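Home Forum > Around the House > Walls, Paint and Repairs

Thread: Adhesive hooks on painted walls – what weight do you trust?

Print this thread | E-mail this thread

plumline_412
April 15, 2023
We rent a two-bedroom in Prallby and the lease says no nails, no screws, no anchors. I want to hang coats, a couple of tote bags and a broom in the hallway. The walls are flat white paint over drywall, and I don't know how old the paint is. The package for the hooks I bought says 8 pounds each. Does that hold up in real use, or should I figure on less? I also need them to come off clean when we move out in May.

gritty_kitty
Figure on less. I treat the number on the package as the most it will ever hold on a perfect surface, and flat paint is a poor surface. Glossy or satin is better. I put half the rated weight on mine and they stay up.

Wet coats are heavier than you think, by the way. Weigh one on a kitchen scale.

oldeave
Half is fine if the wall is clean. Most people skip the cleaning. Wipe it with rubbing alcohol, let it dry, press the strip for a full minute, then leave the hook alone overnight before you hang anything on it. I have had hooks up in my laundry room for 7 years done this way.

Do not use a household spray cleaner. It leaves a film and the strip grabs the film.

Dodier_Dan
I disagree with oldeave on the alcohol. On cheap flat paint it can take the color off or leave a shiny spot, and then you have a mark the landlord can see from the door. Use a barely damp cloth and wait a day. It may not hold quite as much but you won't be repainting.

oldeave
Never had a shiny spot, and I've done this in three apartments. If the alcohol is taking your paint off then the paint was going to come off with the strip anyway.

Dodier_Dan
That's my point. Better to find out in a corner behind the door than in the middle of the hall. Test a spot first either way.

plumline_412
Thanks, both. I'll test behind the closet door. What about the broom? It has a hole in the handle, so it would hang from one hook.

gritty_kitty
Broom is easy. They weigh next to nothing. The trouble is people yank them off sideways. Lift it up and off and the hook will last.

sevenstairs
Heavy coats I would not do at all. We had a Flovden over-the-door rack in our last place and it took every coat in the house without touching the wall. It does rattle when you shut the door. A strip of felt on the back fixes that.

For bags, the hooks are fine as long as the bag stays light. The problem with a bag is that it's never the same weight twice. You hang it up with nothing in it and then somebody puts a bottle of detergent in there.

nailfree
Agree with sevenstairs about the coats. I do use the small white hooks for plastic bags and I've been happy with them. Tie a knot in the neck and loop that over, so the pull is straight down close to the wall and not out at the tip of the hook.

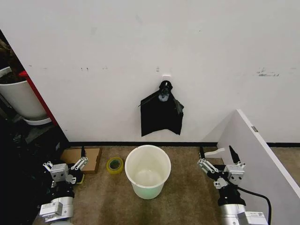 lowtack
Straight down is the right idea, but I would go further and say skip the small hooks for anything you take on and off every day. Each time you lift something the strip flexes a little. Mine let go after one summer with hardly any load on them, and the medium size on the same wall is still up. The strips on the medium are longer and that matters more than the hook.

nailfree
Could be. Was that a bathroom? Steam will do it too.

lowtack
No, a hallway, but it gets afternoon sun and no air conditioning. I think heat softened the strip. I moved the new ones to the shady side.

plumline_412
Our hall has no window so I should be okay there. And for taking them off?

oldeave
Pull the tab slowly, straight down, flat along the wall. Don't pull it toward you. If the tab snaps, warm the hook with a hair dryer on low and saw behind it with dental floss. Roll the leftover adhesive off with your thumb.

Dodier_Dan
On this we agree. Go slow. If a bit of paint does lift, a dab of spackle and a small can of matching white will cover it. Ask the landlord what paint they used before you buy. Ours had half a can of Lombardi flat white in the basement and just handed it over.

plumline_412
Good idea, I'll ask. Plan for now is an over-the-door rack for the coats, medium hooks for the totes and the broom, and a test spot first. I'll post again after we move out and say how the paint did.

sevenstairs
Measure the top of the door before you order the rack. Ours fit a standard door, but the closet door was thicker and it wouldn't go on.

Tags: renting, adhesive hooks, drywall, paint

Contact the moderators | Copyright Home Forum, all rights reserved | Back to top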